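11th January

In by half past seven to get the lab to myself before the heating came on properly. Spent the first hour reading logs from the overnight batch. Of 106 simulated approaches, 60 finished inside tolerance and the rest timed out in the spiral search. That is worse than October, when the planner was dumber and the tolerance was looser, so I can't compare them straight across. Wrote that in the margin of the report so Trudy doesn't ask me again.

Xiaoqing found the likely cause before lunch. The controller was reading the force offset once at startup and never again, so every time the wrist tilted, gravity on the gripper showed up as contact. The search then stepped away from a surface it hadn't touched. She moved the zeroing to just before the approach and added a gravity term for the tool. It's a short change and I'm annoyed I didn't see it, having stared at the same plots for three days.

Afternoon was on the real cell with the server board. We ran everything at a tenth speed with my hand near the stop. The wrist camera feed goes into Ternari, which fits a rectangle to the metal frame of the socket and gives us a pose, and Illero plans the last stretch from there. The chip sits tilted in the fingers, so the planner has to level it before it comes down. I want that done well clear of the pins. Oluwatosin wants it done as late as possible to save time. We settled on a parameter, which means we'll have the same argument again when someone has to choose the default.

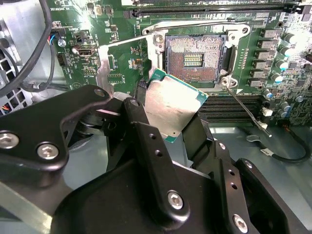

The other trouble is glare. The heat spreader is brushed silver and so is the load plate, and when the light catches either one the edge detector picks up lines that aren't edges. Lowering the exposure fixes the metal and then we lose the black plastic around the pins. Suqin suggested taking two exposures and fitting the frame in one and the pin field in the other. It costs 60 milliseconds per update, and we can afford that at the speed we're going. She had a rough version running by four. The pose jitter came down, though I haven't put a number on it yet.

Also changed the grasp check. Until now it only looked at finger width, which tells you something is being held but not how. It now compares the angle of the green border around the heat spreader to what the grasp planner expected, and refuses to go on if they disagree by more than 3 degrees. It refused a lot this afternoon. I think the expected angle is wrong in the config, left over from the old fingers. Need to measure it tomorrow with the square from the bottom drawer.

Merged Xiaoqing's fix as change 976. Left Suqin's branch alone until the tests are written. Lihua rang from Skislow to ask if they could have a build by the end of the month, and I said yes to the simulator part and maybe to the rest.

Cold walk home. Forgot the milk. Batch is running again tonight with the new zeroing, same seeds as last time.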